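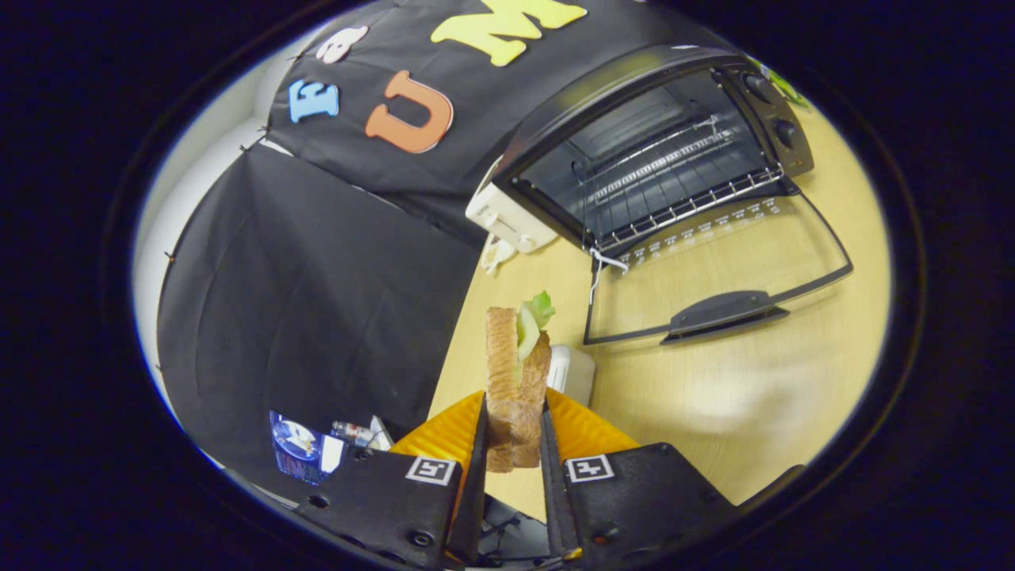 Toast sandwich with lettuce, by the toaster oven

Search this board Go Advanced

Phelan live album – worth the money?

fretless_dan
So Phelan are putting out a live double recorded at the Sanby Rooms in February. The press blurb says "no overdubs." I've heard the two preview tracks and the backing vocals are spotless. Has anybody ever heard that band sing in tune for a whole chorus?

marrowbone
I was at the show. The harmonies were fine. Maybe you caught them on a bad night.

fretless_dan
I caught them on three bad nights, then.

Tess_K
The blurb also says "a sold-out crowd of 625." I was there too and the balcony was closed. You can't get 625 in that room without the balcony.

marrowbone
They sold 625 tickets. Doesn't mean everybody turned up. It was pouring.

oldcapo
Credits list Aidan Moynihan as mixing engineer. He did the Cluvance live record, and the singer later admitted they redid half of it. I'm not saying he did it again – I'm saying I'd want to hear the board tape before I pay for vinyl.

marrowbone
Half of it? She said one guitar solo and a tambourine. Go read the interview.

oldcapo
Fair, I was going from memory. One solo is still an overdub.

Tess_K
Does it matter if it sounds good? My problem is the price. Plistach are pressing 3640 copies and calling it limited. Limited to what? Their last studio album is still sitting in the rack at my record store.

fretless_dan
Side three is also one song stretched to 8 minutes plus a lot of talking. I'll stream it once and decide.

marrowbone
The talking is the best part. Preordered mine Tuesday.

READER COMMENTS

gil: Bought the Cluvance one used and the crowd noise loops. Same guy whistles on every track.

northpaw: Plistach told me by email it's a straight desk mix. They wouldn't say which desk.

sue_b: Balcony was open for the first band, they closed it after. So you're both right?

Contact the moderators | Copyright the posters | Back to top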